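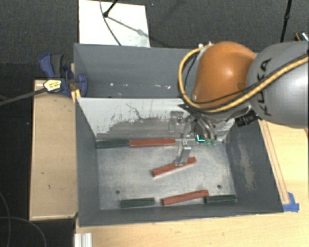

Man solle sich vorher überlegen, woran man einen guten Griff erkennt, sonst vergleiche man am Ende nur Meinungen, schrieb Ronja Westerberg nach dem ersten Durchgang. Wir haben den Fragebogen daraufhin geändert und suchen nun Teilnehmerinnen und Teilnehmer für den zweiten.

Start Projekte Mitmachen Stellen Kontakt
Lesezeit: 2 Minuten

Aufruf zur Teilnahme: Greifervergleich am Behälter

Im Projekt Grotuton vergleichen wir zwei Greifer für das Entnehmen länglicher Teile aus einem Metallbehälter. Der eine heißt bei uns Enier, der andere Probert. Beide werden am selben KUKA-Arm betrieben, mit denselben roten und grünen Blöcken. Schwierig sind vor allem Teile, die in einer Ecke oder direkt an der Trennwand liegen. Dort kommt es auf die Bauform der Finger an, aber auch auf die Person, die den Anfahrpunkt wählt.

Deshalb lassen wir die Griffe nicht nur von eigenen Leuten vorgeben. Gesucht werden 60 Personen ab 18 Jahren, mit oder ohne Erfahrung in der Robotik.

Ablauf

Ein Termin dauert drei Stunden einschließlich Pause. Nach der Sicherheitsunterweisung üben Sie mit jedem Greifer acht Griffe, die nicht gewertet werden. Danach folgen die Messreihen. Sie sitzen am Bedienplatz außerhalb des Arbeitsbereichs, sehen das Kamerabild und legen Anfahrpunkt, Winkel und Greifkraft fest. Der Arm fährt die Bewegung selbst. Fehlgriffe werden ebenso erfasst wie gelungene Griffe, zusätzliche Versuche sind nicht vorgesehen. Mit welchem Greifer Sie beginnen, wird ausgelost. Zum Schluss füllen Sie einen Bogen mit 13 Fragen aus.

Aus beiden Durchgängen zusammen sollen mindestens 500 auswertbare Griffe je Greifer vorliegen.

Voraussetzungen

Sie können am Bildschirm Rot und Grün sicher unterscheiden und verstehen Anweisungen auf Deutsch oder Englisch. Wer schon am ersten Durchgang teilgenommen hat, kann leider nicht noch einmal mitmachen. Das gilt auch für Beschäftigte der Firma Perkus, die die Greiferfinger fertigt.

Bitte tragen Sie geschlossene Schuhe. Lange Haare müssen während der Führung durch die Halle zusammengebunden sein.

Vergütung und Daten

Sie erhalten 60 Euro pro Termin, ausgezahlt per Überweisung. Bei vorzeitigem Abbruch zahlen wir anteilig. Gespeichert werden Ihre Eingaben, die Gelenkdaten des Arms und die Aufnahmen vom Behälter. Ton wird nicht aufgezeichnet. Der Fragebogen wird unter einer Kennnummer abgelegt, Ihre Kontaktdaten löschen wir nach der Auszahlung.

Anmeldung

Die Termine liegen im März, Beginn ist jeweils um 9 Uhr oder um 14 Uhr. Bitte melden Sie sich über das Formular unter »Mitmachen« an und nennen Sie zwei mögliche Zeiten. Rückfragen beantwortet Gertraud Trummer. Wegbeschreibung und Einwilligungserklärung kommen mit der Terminbestätigung.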